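Home | For Kids | Visits | Ask Us | Search

A Robot That Packs Pudding: My Trip to the Andent Open Day

Last updated: December

Have you ever helped put away the groceries? Then you already know how to do the job I went to see at the Andent open day in Plondstead. You pick a thing up, you move it over, you put it in. Easy for you. For a robot it takes a lot of working out!

The robot I liked best is called Cusard, and we watched it on a big screen. Cusard lives inside a computer program, which makes a pretend table and pretend groceries for it to practice on. This is called a simulation (say it like this: sim-you-LAY-shun). It's a bit like a video game, only the robot is the player. If it drops something in there, no one has to get the mop.

The job was to get a box of chocolate pudding into a wooden crate.

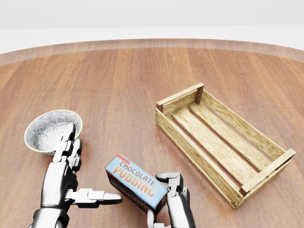
The right hand at the end of the pudding box, with the empty crate next to it.

Try this at home with a small box from the kitchen (ask first!). Put it on the table and pick it up using only your thumb and one finger. Now do it again very slowly and think about everything your hand is doing. How wide did you open your fingers? Did they touch both sides of the box? How hard did you squeeze? Too soft and it slips – too hard and the box gets squashed. You didn't have to think about any of that, but a robot has to get it all from its program.

There was a counter in the hall showing how many practice tries the robot had made that month. It said 733 when I got there and 771 when I went home, and I had stopped for a sandwich in between.
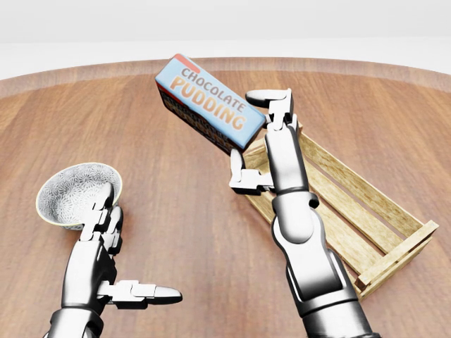 There it is! The pudding box is held above the table, close to the crate.

I think lifting is the best bit to watch. Look at the way the box is tilted. If you hold a box by one end, the other end wants to swing down, so a robot has to grip well and move with care. The left hand is over by the patterned bowl, with its fingers up against the side.

A girl near me asked why the robot needs a crate when there's so much table. Good question! The guide said that putting something inside a space is harder than putting it down anywhere you like. A crate has sides you can bump into, and this one has gaps in the bottom too.

After that we all went to the Belkadi Room, where you could steer a toy gripper with 2 levers. I got five blocks into a bucket and dropped around a million. My thumbs were sore all the way home – I'd still go again tomorrow.

Contact the Kids' Page | Copyright Plondstead Kids' Page | Back to top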